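The Case for the Plain Work Table

Institutions that maintain shared workrooms have, over the past decade, put a great deal of thought into chairs, lighting and storage. The table itself has received much less. It is ordered in bulk, delivered flat and expected to accommodate whatever arrives on it. This essay argues that the choice of table, and the discipline with which it is kept, deserves a place in facilities policy, and that in most rooms the correct choice is a plain white surface with very little on it.

The objection most often raised is that white shows everything. It does, and that is the principal argument in its favour. On a patterned or dark surface, crumbs, eraser shavings and dried glue may go unnoticed for a week. On a matte white top, a single speck is visible from a standing position and can be wiped away by the next person to sit down. At the Mellor Learning Centre, where the older speckled tables were replaced in January, the cleaning schedule was not altered, yet complaints about the condition of the work surfaces fell from 25 in the preceding term to 3. Staff had been issued no new instructions. They could see what needed to be wiped.

The finish matters as much as the colour. Gloss tops reflect overhead fixtures and oblige people to shift their papers and keyboards to escape the glare. A matte finish spreads the light evenly, and the organization should be prepared to pay the modest difference in price. The Zukeck range, which Mellor selected, is offered in both finishes, and the gloss version is the one displayed in the showroom. Purchasing officers should ask to see the other.

A second question concerns what stands behind the table. Many workrooms place their tables against shelving, notice boards or a window onto a corridor. Each of these competes for attention. A length of plain grey cloth, hung from an ordinary rail, costs less than 70 dollars and can be taken down for laundering. It need not be pressed or pulled taut. Folds in a curtain do no harm to anybody's concentration, and the time spent ironing one would be better applied elsewhere. The Rirutley branch abandoned its fixed fabric panels for this reason, having found that the panels could not be removed without a contractor.

Finally, there is the matter of what is permitted to remain on the table at the end of the day. The Jitero guidelines, which several of our member institutions have adopted, allow a maximum of five items per station overnight. In our view the figure is too generous. A keyboard may stay. Cups, cables, sample trays and personal stationery should be put away by 5 p.m., in drawers provided for the purpose, and where no drawers have been provided the institution should correct that before it corrects its users.

We recognize that some colleagues regard an almost bare table as unwelcoming. Their concern is reasonable in a lounge or a reception area. In a workroom, the person arriving at nine in the morning is entitled to a surface that has been left ready for use.

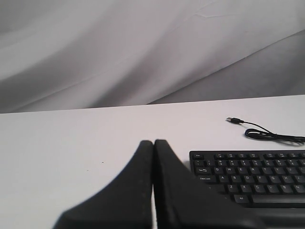 Should a white work table be replaced once it begins to show wear?

Light scuffing is not sufficient grounds for replacement. A table should be withdrawn when the surface has chipped or lifted at the edges, or when marks remain after ordinary cleaning with a damp cloth and mild soap.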